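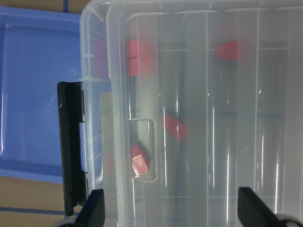 Red blocks under the lid of a clear plastic box, next to a blue tray.

How do you buy a robot?

You cannot put a robot in a shopping cart and go home. First, a person must make a plan. At Jutden, this person is Kerubo Mwakyusa. She starts with one question: what is the job?

Let us take a small job – to move red blocks between a box and a tray. For you it is easy. You lift the lid with one hand and take a block with the other. So Kerubo writes 2 arms on her list.

An arm alone cannot hold anything. It needs a gripper, and a gripper works like your finger and thumb. Each arm needs its own.
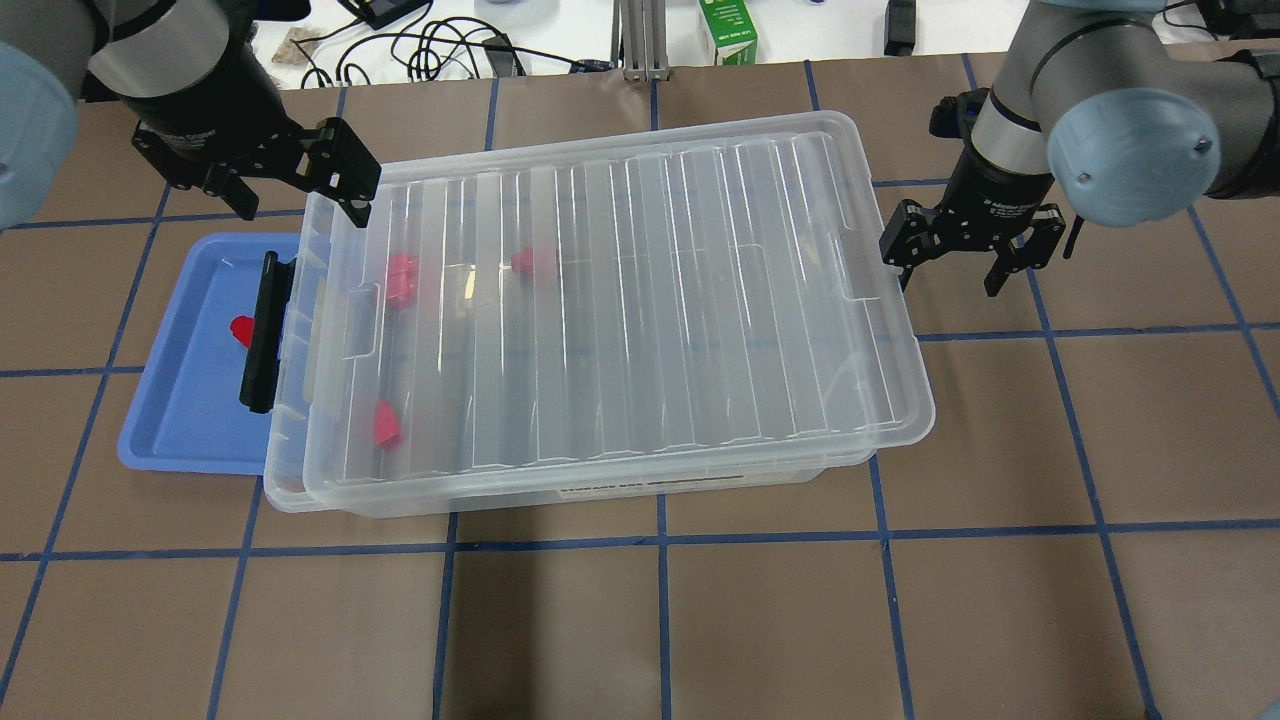

Then come the things that children often forget, and adults too! The arms need a strong table, metal plates to stand on, and cables. They need cameras, so that the robot can find the block. Kerubo also writes down the cheap things: boxes, trays, brown paper and blue tape.

Now she makes the budget. A budget is a list of what you want to buy, with the price of each thing. In her budget, a spare set of gripper fingers costs 80 dollars and a good camera costs 2,000 dollars. She asks two shops, Pultel and Tarnier, for their prices, and she compares them.

She also plans the time. The arms need seven weeks to arrive, so she orders them in July. The tape can wait – the store has it every day.
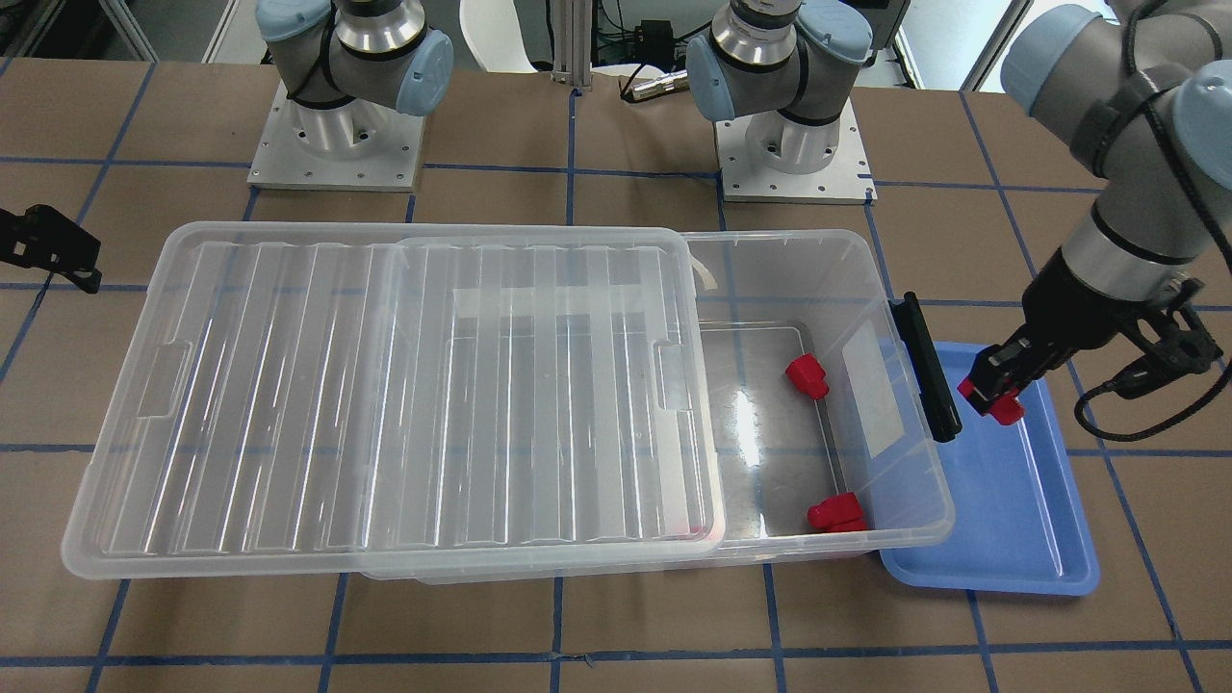

A gripper holds a small red block above the blue tray.

Try it yourself! Choose a job at home, for example feeding the cat. What would your robot need? Write your list and put a price next to each thing.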